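**Proltham 100 mL plastic graduated cylinder: a review from the kitchen-table science corner**

I have bought more measuring stuff than any household needs (beakers, droppers, a scale that lies to me), and the piece I reach for most is the plain plastic cylinder from Proltham. I picked it up in a Lesell order along with a pile of other bits, expecting very little, and I've ended up liking it so much that I've bought two more. So, a proper write-up!

Some background. I run a small after-school science club with my friend Muchen Lu. The kids are mostly six to nine. We do density columns, color mixing, sink-or-float, and a lot of what Muchen calls "pouring practice," where the goal is to get water from one thing into another thing without anyone needing a towel. Glass was never an option for us. We started with kitchen measuring cups, and they're fine for pancakes, but you can't see much happening in a cup. A tall, skinny tube makes a small change look big, and that's half the fun when you're seven.

## What I like

The clarity, first of all. The plastic is properly transparent, and when you stand a stripe of colored water in it against a window the whole room goes quiet for a second. After a school year of use ours has a haze of tiny scratches on the inside where somebody went at it with a bottle brush (me), but you can still read it easily.

It's also light. A kid can carry it one-handed and it doesn't feel like a big deal when it gets dropped. Ours has hit the floor more times than I can tell you, once from the top of a bookcase, and the only damage is a small nick on the rim.

And I love how willing it is to be something else. We use it for light and color activities too, with a sheet of glossy blue film curled around the tube so that it flares out toward the top like an ice cream cone. Put that on a dark table with a yellow block close by and you get a blue-tinted shadow from one and a faint yellow glow under the other. The younger kids will move things an inch this way and an inch that way for ages. Chunhua Han, whose daughter is in the club, went home and tried it with candy wrappers and sent me pictures all evening.
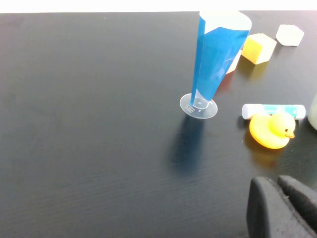

## The base

The foot is a round, clear disc, and it sits nice and flat. I was nervous about it because tall, narrow things and excited elbows don't mix, and yes, a full one will go over if you whack it. But for normal use it stays put, even with the film on and all the visual weight up top. I'd still like a wider foot for the under-sevens. Wenthorpe makes one with a chunky six-sided base that's steadier, though the tube is cloudier and I didn't enjoy looking at it nearly as much.

## Gripes

- The printed scale is wearing off on our oldest one. I've gone over the lines with a paint pen and it works, but it isn't pretty.
- Food coloring left overnight leaves a tint. Red is the worst. A soak in baking soda and warm water gets most of it.
- It is not for the dishwasher. I tried, and that cylinder now leans a bit. (It's the pencil holder.)
- Cleaning the bottom is awkward with a normal sponge. Get a skinny brush with soft bristles and learn from my scratches.

## Tips if you buy one

Tape the film with one small piece at the back and leave the bottom of the tube uncovered, so you can grab it without crinkling everything. Use a dark tabletop if you're after the reflections, and a sheet of white paper if you want the brightest colored shadows. Overhead light is okay. A low lamp off to one side gives you long, stretchy shadows and is more exciting.

For reading volumes with kids, have them crouch until their eyes are level with the water. We make it a game where everybody whispers their number first.

## Verdict

Five stars from me, four from Muchen, who took one off for the wearing scale and won't budge. I'm ordering another in October when the new group starts, and I may try the tall Xie version alongside it. If I do, I'll add a note underneath this review.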